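Ticket 1118 — Tidy-up job: gripper wanders off towards the wall
Status: open
Product: Villaden home simulator, bedroom tidy task
Affects: Hallier two-finger arm

Hi all, me again. I've been trying to get the virtual arm to do one measly household chore, which is pick up a hairbrush and put it away, and I've hit something I can't get past. I know it's only the simulator, but if it can't manage a hairbrush in here I'm not letting the real one anywhere near my shelves!

What I did: fresh install, default room, started the tidy job and left every setting alone. I ran it 5 times. What I expected was arm goes down, fingers close, brush comes up. On two of the runs the wrist tipped right back instead and the camera view ended up on the wall, picture and all, with the fingers wide open. No error in the log. It just says "searching" over and over until I stop it.

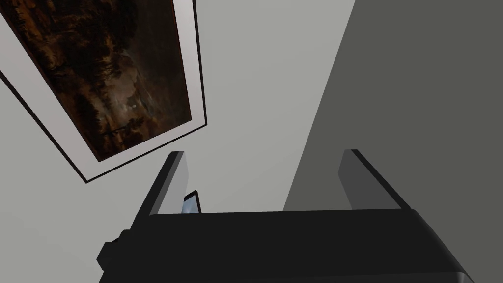 Hayes: Had the same thing with a mug job in August. Before you blame the planner, can you check whether your wrist limits got reset by the install? Mine had, and the arm reckoned it was allowed to bend any way it fancied. And for what it's worth I don't think any of these are ready for a real bedroom yet. Dishwasher loading, maybe, if you're patient and own cheap plates.

Right, checked, and you're spot on about the limits — they were all back to factory. I put my old values in, restarted the lot and ran it again after tea. Better, but not fixed. It went for the brush on most of the runs and then did the wandering thing on the last one. I also tried:

- turning the search timeout down to 4 seconds (it gives up sooner, that's all)
- brightening the room lights, no difference
- swapping the Hallier fingers for the Grulmont ones, which made it worse, so I've swapped them back

My hunch is that it loses track of the brush and goes looking for anything it can put a name to. I'm only guessing though, as the log won't tell me what it thinks it's looking at.

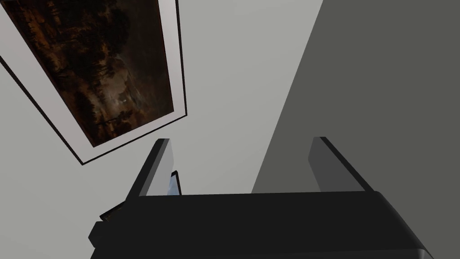
Attachment 2: wrist view, fingers open, painting upper left

I don't want to sound like I'm only moaning, because when it does go right I get quite giddy about it. A brush is an awkward shape if you think about it, with a fat head, a skinny neck and a handle that bends, and I'd half expected the fingers to have no idea where to go.

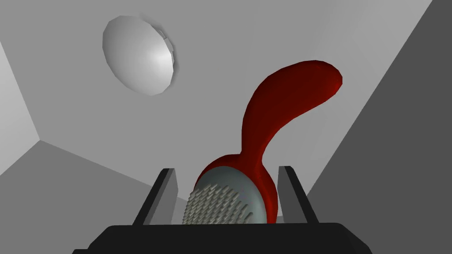

So I do think the gripping side of this is nearly there, and it's the finding and the deciding that let it down. My own answer to "can it do the chores yet" would be: one chore, in a made-up room, with me sat next to it holding the stop button.

Could someone on the Villaden side tell me how to get the log to show the current target? I'll leave the wrist limits as they are for now and run another batch tonight. Please don't close this one yet.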